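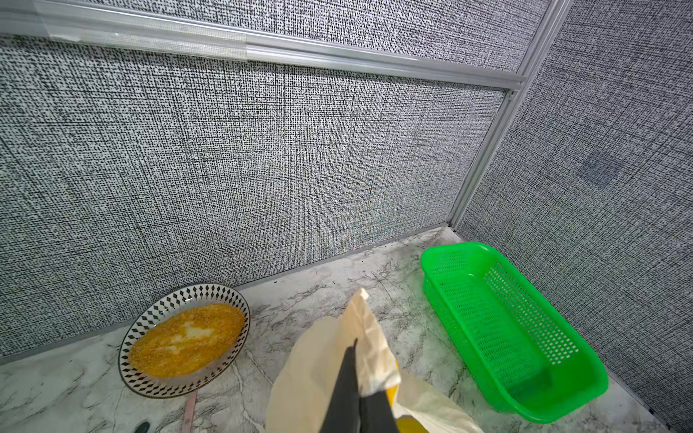

白色圆盘,盘沿印着一圈黑色菱形花纹。

Lostthorpe的夜市要改用真盘子了!从3月起,Wanoson街夜市上的20个熟食摊位不再往外发一次性纸碟和塑料餐盒,客人点了堂食,端到手里的会是一只洗干净的瓷盘,吃完还到街口的回收台就行。消息是镇上市集管理处昨天傍晚放出来的,我当时正在街上排队买烤饼,前面一位阿姨看着手机念出了声,后面半条队伍都凑过来听,比听天气预报认真多了。

先把大家最关心的说一说。试行期是3个月,盘子一共备了800只,全部放在Van Dusen旧粮行的一楼,由管理处统一清洗、统一配送。摊主不用自己掏钱买盘子,按用量交清洗费就可以。客人这边要付一笔押金,价钱跟一杯热可可差不多,还盘子的时候原样退回来,现金退现金,刷卡退卡上。要是懒得每次都付押金,也可以去办一张借盘卡,一张卡管一家人,逛到哪个摊都能用。

我昨晚回家以后把那份通知从头到尾读了两遍(对,我就是会读通知的那种人),又趁着今天上午不忙,去街上问了一圈,把问到的东西都写在这里,想到哪儿写到哪儿,大家将就着看。

为什么要折腾这一出呢?去过Wanoson街的人大概都有数。夜市收摊那会儿,街口那几个垃圾桶永远是冒尖的,纸碟、竹签、塑料盒、塑料袋堆成小山,风一大就顺着坡往河边跑。去年夏天尤其厉害,河边步道的栏杆上挂了一排白袋子,远看还以为是谁家晾的手帕。住在坡底下的几户人家写过好几封信,管理处也加过桶、加过清运的班次,可桶加得再多,吃的人更多,到底还是不够用。通知里说,夜市最旺的那些晚上,一晚上要用掉近1000份一次性餐具。我看到这个数的时候愣了一下,然后想了想自己一个人逛一趟能用掉几份,就不吭声了。

摊主们怎么看?这个就热闹了。卖煎饺的那一家是举双手赞成的,老板娘说纸碟一沾醋就软,客人走两步底就塌了,每年光是补给人家的饺子都能开一桌。卖甜汤的那一家也赞成,不过他们提了个要求,希望管理处再添一批碗,光有盘子没有碗,甜汤总不能舀在盘子里喝。管理处的答复是碗要等试行期过了再说,所以甜汤、馄饨和羊肉粉这几样暂时还用原来的纸碗,这一点大家去的时候别错怪摊主。

反对的声音也有,而且我觉得讲得挺在理。卖烤串的大叔担心的是速度。他那个摊子一到饭点就排长队,纸碟随手一抽就是一张,盘子呢,要搬、要码、要收押金,客人还要问东问西,一个人耽误一小会儿,队伍就能从街这头排到那头。他还担心天冷的时候盘子冰手,串儿刚放上去就凉了。管理处给他的办法是在摊位后面放一个保温柜,能不能管用,他自己也没底,只说先用着看。还有一位卖炸糕的年轻摊主,摊位特别窄,案板一放就没地方了,她问我盘子码在哪儿,我也答不上来,只好又买了她两块炸糕。

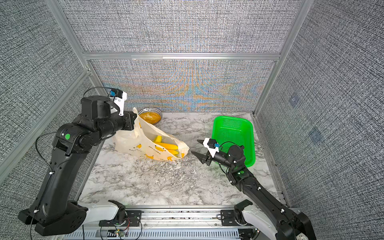

再说外带。有人一看通知标题就急了,以为以后连打包都不行,我旁边那位阿姨当时就说那她以后不来了。没有的事,外带照旧,只是摊主不再主动递袋子,要袋子得开口说一声,另外付一点钱。自己带饭盒来的,好几家摊子愿意给便宜一点,便宜多少各家自己定,煎饺那家说多送一个饺子,烤饼那家说抹零。我问烤饼那家,要是价钱本来就没有零头怎么办,他想了半天,说那就多撒一把芝麻。

洗盘子这一块,我本来以为会是最没意思的部分,结果聊得最久。Van Dusen旧粮行大家都认识,就是街尾那栋灰砖房子,门口有两级特别高的台阶,空了好些年,中间开过一阵子旧书集市,后来也散了。这回一楼重新通了水,铺了防滑地面,里头装的洗碗设备是从Vekix租来的。租金多少,管理处没讲,只说包在试行的预算里,到期不合适可以退。盘子收回来先刮掉剩菜,再过水、高温冲洗、烘干,然后装筐推回街上。剩菜剩饭单独装桶,拉去郊外堆肥。我问能不能进去看看,人家很客气地说等开始了再来,现在地面还没干透,踩上去会留脚印。

那两级高台阶也要动一动。推车上不去是个老毛病,当年旧书集市搬书的人没少骂过。管理处打算在侧门搭一段斜坡,顺便让推婴儿车和坐轮椅的街坊也能从那边进出。旧粮行二楼暂时还空着,有人提议做成下雨天能坐着吃东西的地方,我个人特别支持!夜市一下雨就没处躲,端着一盘刚出锅的东西站在屋檐底下,肩膀湿半边,这滋味我尝够了。不过这件事通知里一个字都没提,现在还只是街坊们嘴上说说。

盘子本身也有得聊。管理处挑的是加厚的白瓷盘,说是耐摔,边上不做复杂的花样,图个好洗、好补货。这个决定引出了一场小小的争论,因为有几位老街坊觉得,既然花了力气做,干脆印上点Lostthorpe的东西,比如老桥,比如码头那只铁锚,游客看着也新鲜。另一派马上说千万别,印得太好看,盘子就该跟着游客回家了。我站在中间听了半天,觉得两边都有道理,最后管理处选了素的,押金也没有往上加,大概是相信大家的。至于打碎了怎么办,通知里写得挺明白:不小心打碎的,押金抵掉就算了,不再另外赔;碎片请交给最近的摊主,别自己往草丛里踢,夏天有小孩光脚在那边跑。

街口的回收台会设在公交站旁边,挨着原来的糖水亭,河边步道的入口也会再放一处。收盘子的时间比夜市收摊晚一些,给那些吃完还想坐一坐的人留点余地。要是真的赶不上,盘子带回家也不要紧,第二天白天送到旧粮行侧门照样退押金。我特意问了放进背包忘了好几天的怎么算,窗口里的人笑了,说只要试行期没结束都算数。听到这里我松了口气,我家里现在还有一把从图书馆借的伞,借了多久我都不好意思讲。

说几句我自己的看法吧。我在这条街上吃了很多年,印象里最早的夜市就是用盘子的,搪瓷的,边上磕掉了漆,摊主拿个大木盆在后面洗,水是从隔壁铺子里接的。后来人多了,洗不过来了,纸碟又便宜,一家换了,家家都跟着换。所以昨天有位老先生看完通知,说了句“又回去了”,听口气还挺高兴。我倒没有那么怀旧,那时候的木盆现在想想也不太干净,只是吃煎饺的时候底下有个硬东西托着,筷子夹下去不会戳穿,这一条就够我支持的了。

不过我也有点担心。夜市挤起来是真的挤,尤其是糖水亭到烤串摊那一段,两个人迎面走都得侧身,到时候人人手里端着瓷盘,还有小孩钻来钻去,碎几只是免不了的。我问过能不能多摆几张桌子,管理处说街面宽度有规定,消防通道要留出来,能加的地方只有糖水亭背后那块空地,而那块空地眼下停满了自行车。自行车挪到哪里去,还在跟街对面的铺子商量。骑车去的朋友,3月以后最好留意一下路口贴的告示,免得吃完出来找不到车。

还有一件事顺便提一下,借盘卡现在就可以先登记了,白天去市集管理处的窗口办,带一张能证明住址的单子就行,水费单、电费单都可以。外地来玩的不用办卡,直接付押金。窗口中午要关门吃饭,别像我一样踩着饭点去,在门口站着闻了好久人家的红烧肉。

试行结束以后会怎么样,通知里只说要看清洗费能不能收支相抵、盘子丢了多少、摊主和街坊的意见怎么样,然后再决定要不要把早市也加进来。早市那边的摊主已经有人在打听了,豆浆摊问的还是那句话:有没有碗?意见可以写纸条投进糖水亭边上的木箱,也可以直接去窗口说,窗口那边讲了,骂人的也收,字写清楚就行。

开始的头一晚我肯定会去,先吃煎饺,再去炸糕摊看看她到底把盘子码在哪儿了。要是雨停得早,晚上9点以后河边步道那头应该还有位子坐,吃完了拿着盘子走两步就到回收台。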